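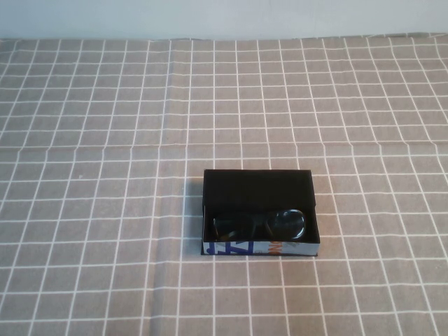
How to Prepare a Rented Room for Return

Tenants of the Renstead residence are asked to complete the steps in this guide before handing in their keys. Rooms are inspected on Tuesday.

Step 1. Submit the departure form to the Ikeck housing office at least 36 hours before the inspection. Late forms move the inspection to the following week.

Step 2. Remove all personal belongings, including items kept in shared cupboards. Food left in the kitchen will be discarded after 24 hours.

Step 3. Wipe shelves, window sills and door handles with a damp cloth and mild soap. Bleach must not be used on painted surfaces.

Step 4. Sweep the floor, then mop it with warm water. Work from the far wall toward the door. Corners and the areas beside large items require a second pass with a hand brush.
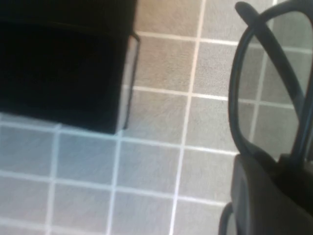 Small gray floor tiles beside a black object.

Step 5. Close the windows, switch off the lights and return both keys in the envelope provided. A charge of $100 applies to each missing key.

Deposits are refunded once the inspection report has been signed.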